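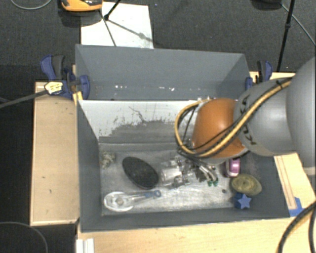

Guvanmont to reissue Furkanska recordings from original tapes

22 Nov 2024

Guvanmont, the label that has held the Furkanska catalogue since the group stopped performing, will release a remastered edition of the quartet's studio recordings in June. The set runs to 18 tracks on three LPs, with the same programme on two CDs and as a 24-bit download. It replaces the earlier CD transfer, which has been out of print for several years and was made from a second-generation safety copy.

The new masters were cut from the original quarter-inch stereo reels. Vitória Coelho, who supervised the transfers, said the reels were in better condition than the paperwork had suggested. Four of them needed baking before they could be played. The rest went straight onto the machine after cleaning and the replacement of perished splices.

"The boxes said one thing and the tape said another," Coelho said. "Two reels were labelled as equalised copies and they were first-generation mixes. The leader had been changed at some point and the notes were never updated."

The change will be most obvious on Lodby, the group's second album. The old CD ran slightly fast throughout, the result of a speed error on the machine used to make the safety copy, and collectors have complained about the pitch for as long as the disc has been in circulation. The new transfer was referenced against the alignment tones at the head of each reel and then checked against the harmonium, which the studio kept tuned to a known pitch. Side two is now longer by several seconds per track, with no edits restored or removed.

Noise reduction was used on one piece only, the unaccompanied vocal that closes the first album. Tape hiss has been left alone everywhere else. Coelho said the hiss sits at a steady level and that every attempt to lower it took some of the room sound with it, particularly behind the fiddle. Clicks caused by bad splices were repaired by hand. There is no added compression on the LP or the download. The CD has a small amount of limiting on three tracks, applied to catch drum peaks so that the overall level could match the rest of the disc.

Furkanska recorded almost everything live in one room, with a spaced pair over the group and spot microphones on the voice and double bass. That leaves little to adjust at the mastering stage. The balance between instruments is fixed on the tape, and the usual complaint — that the bass is indistinct below the harmonium — remains true of the new version, though less so. A modest cut in the low mids was tried and kept on Lodby. It was tried and dropped on the debut.

Three of the 18 tracks have not been issued before. One is an alternate take of the long ballad that opens Lodby, slower than the released version and without the second fiddle. Another is a dance tune taped at the end of the same session, when the engineer appears in the log as having already packed away the vocal microphone. The third is a setting of a broadside text dated 1848, which the group played at concerts for years and was long assumed to have gone unrecorded. It was found on the tail of a reel catalogued as blank. The opening bars are missing and the piece fades in.

The broadside comes from the Grewal collection, a private holding of printed ballads and tune books that the group drew on for most of its repertoire. The collection lists 162 items, and the booklet gives the item number for each song where one could be traced. Spellings follow the printed sheets. Where the group altered a verse, both versions appear side by side.

The booklet also contains session logs, a new essay on the group's tunings and a corrected list of personnel. Earlier editions credited the bass part on two tracks to the wrong player. The error began on the first pressing's rear sleeve and was carried through each later edition, including the cassette. The surviving members have approved the new credits.

The LPs were cut at 33 rpm at full speed, with no side longer than 20 minutes except the last, where the ballad and its alternate take have been kept together. Test pressings of all six sides have been approved. A first set was rejected for an off-centre hole on side four. The vinyl edition is priced at $90 and will be sold through shops and by mail order from the label. Prices for the CD and download have yet to be confirmed.

Guvanmont said there are no plans to reissue the group's live album, which was recorded by a broadcaster and is covered by a separate licence. Talks about those tapes are continuing. The label has also asked anyone holding a complete recording of the broadside song — an audience cassette would be considered — to get in touch before the booklet goes to the printer. If a usable source of the missing bars is received, it will be offered as a separate download, and the version on the LP and CD will stay as it is.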